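Notebook, gripper evaluation
2022-12-05
Written by Keyvan Rashti. Present: me, Dilek Dönmez, in the afternoon also Ardalan Abbasi.

Continuing with the Tusside gripper kit, which we have on trial from Stidier. The question from Omid Naseri is still the same: do we buy it for the mixed bottle and pouch line, or do we send it back and stay with the suction cups. I want to give him an answer with numbers and not only with feelings, so today was mostly picking.

Setup as in the last entry, with two changes. The wrist camera cable now goes through the second clip, because with the first clip it pulled when joint six turned far to the left. And I moved the air regulator to the inside of the cabinet door, where I can read it without bending. The supply is 24 volts for the valve block, same as before. I checked the voltage at the block and not only at the power supply.

Start of day check: fingers cleaned with the damp cloth, bracket screws checked by hand, no play. The manual says to check the screws every 100 cycles. I find this too often for a production machine. I asked Stidier about it in August and they answered that the interval is for the first week only, but it is not written so in the manual. They should correct this page. If we buy, I will write our own check sheet.

First series: household bottles lying on their side, from above, slow approach. The software of the kit has three profiles, "soft", "normal" and "firm". I used "normal" for everything that is filled and "soft" for everything empty. The profile must be chosen before the program starts. It is not possible to change it between two picks without calling a separate routine, and this routine costs time. Dilek wrote a small wrapper for it, it is in the shared folder under her initials. With the wrapper the change is acceptable.

The large bottles are the ones which interest Omid most, so I gave them the most time. The suction cups have always had trouble with them, as the panels are curved and the cup does not find a flat place. With the fingers the contact is wider, and a raised ring or a molded rib does not disturb so much.

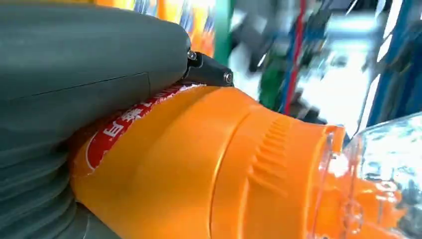 Wrist camera, orange bottle with red label, finger on the upper side.

Some remarks on the camera position, before I forget. The finger takes most of the left half of the view. For the operator this is good, he can see the tip and the contact at the same time. For the detection it is bad, because the label is partly behind the finger and the text can not be read reliably at this moment. We must therefore read the label before the approach and keep the result in memory. Dilek agrees. Ardalan would prefer a second camera on the post, but then we need a second calibration also, and I do not want to pay for this with my evenings.

The motion blur of the background is strong when the arm moves. I tried a shorter exposure, and then the picture is too dark on the orange and red surfaces and the transparent plastic gives hard reflections. I went back to the previous value. Maybe a small ring light would help. To be tried, but not with the trial kit, as we are not allowed to drill the flange.

Transparent parts are still the weak point of the depth data. On clear plastic the depth map has holes, and the planner sometimes believes that the object ends earlier than it does. I set the grasp point on the colored part by hand and added a margin behind the end. This is a workaround and I write it here as a workaround, so that it does not become a "solution" in the report.

Result of the day: 100 attempts in the series with bottles, 87 good. Good means lifted, held during the transfer and put down in the tray without help. Most of the failures came from the pose estimation, the finger arrived too near to the neck. A few were real slips with "soft", where the bottle turned during the lift. I repeated these objects with "normal" and they held, but I did not count the repeats.

Counter on the valve block at the end of the day: 3839 cycles. Please write this number down each evening, also when you made only a short test. Last week there was one evening without it and I had to reconstruct it from the log.

Wear: on the bellows part I see no cracks. There is a dull place on the inner fold of the left finger, size of a fingernail. I can not say if it was there at delivery, we did not take pictures of the inner side when we unpacked. My mistake. I took them today, both fingers, they are in the folder "bellows inside".

About the offer itself. Parviz Mahmoudi from the Mahmoudi workshop has used the same kit at the Mevevwood site and I called him after lunch. He is satisfied with the fingers and less satisfied with the delivery time for spare ones. He recommends to order one extra pair together with the kit. He also said that the quick-change plate is worth its price only if you really change tools during a shift – we do not. So I would take the kit without the plate, with one extra pair of fingers.

What I like until now: mounting is simple, the valve block is quiet, the surface of the fingers is easy to clean. What I do not like: the profiles as described, the manual, and the software license which is bound to one computer. If the computer dies, we must write to Stidier and wait. Ardalan will ask if there is a license for the whole cell.

Open points
– Ask Stidier for the corrected maintenance page and for a price without the quick-change plate (me)
– License question (Ardalan)
– Read the label before approach, keep result, log it together with the grasp (Dilek)
– Repeat the series with the pouches, "soft" only
– Compare with suction cups on the same objects and in the same order, otherwise Omid will ask why we did not

Air closed, arm parked in home position, cabinet locked. Key is in the gray drawer.

Addition, same evening: Dilek found that two of the failures by pose estimation have the same time stamp in the log. Perhaps it is one failure written twice. I leave the 87 as it is until we have looked at the recording.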